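Week 6: The Tidy-Up Job and the People Who Used to Do It

Reading for this session: the Lukeck case packet, parts 1 and 2. Bring the shift diary handout from last week.

Background

Lukeck rents furnished party rooms and short-stay apartments. Between bookings, each unit has to be reset. Until last year a reset was one job done by one person: collect the loose items, strip the beds, clean, restock, lock up. The company logged 2,631 resets in its first full year and paid a flat rate for each.

The company then split the job. Collecting loose soft items (towels, throws, costume pieces, seasonal decorations) went to a two-armed robot. Cleaning and restocking stayed with the staff. The software that schedules both is called Skallosia.

Split jobs are common in service automation. The part that moves to the machine is usually the part that is easy to describe in one sentence. "Pick up the hats and put them in the basket" is such a sentence. As a task for a gripper it is harder than it sounds. Cloth has no fixed shape, it folds over the fingers, and the same hat looks different each time it is put down. 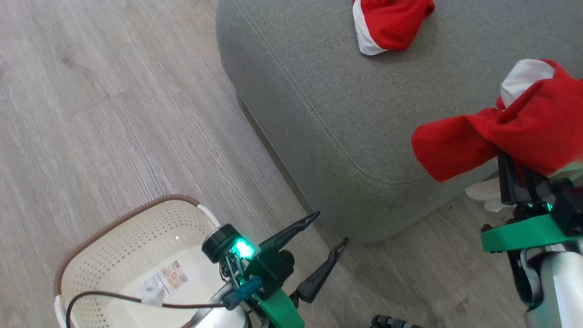
Department of Work and Organization Studies

Look at the pickup as a piece of work. One Santa hat is in the right gripper, one is still on the ottoman, and the basket on the floor has to receive both. A person would probably take both hats in one hand while thinking about something else. The robot's work is broken into separate steps, and each step can be timed, logged and compared. Keep this in mind when we get to monitoring.

What changed for the staff

Kanchan Mathur interviewed 9 reset workers for the case packet. Three points come up again and again.

Pace. Workers used to choose their own order. Now the robot goes first and they enter when Skallosia releases the unit. Several described waiting in the hallway as the worst part of the day. The wait is paid, but at a lower rate.

Leftovers. Whatever the robot misses goes back to the worker as an "exception." Exceptions were not in the original job description. In December, the month with the most decorations, the company recorded 1,230 of them.

Skill. Two workers were trained to restart the robot and check its grippers. They received a new title and a small raise. The others did not, and some of them say they do the same checks anyway.

The manager's view is in part 2. She reports fewer back complaints, which she puts down to less bending. Read her account next to the diary entries and note where they describe the same event differently.

Terms to know

Task splitting: dividing a job so that one part can be automated.
Exception work: handling the cases a machine leaves behind.
Release time: the moment a system lets a worker begin.

For discussion

Who should decide what counts as an exception?
Should hallway time be paid at the full rate?
If you were rewriting the job description, which tasks would you add?

Written work: one page on any of the three terms, using the case packet. Hand in to Archana Mishra before the next session.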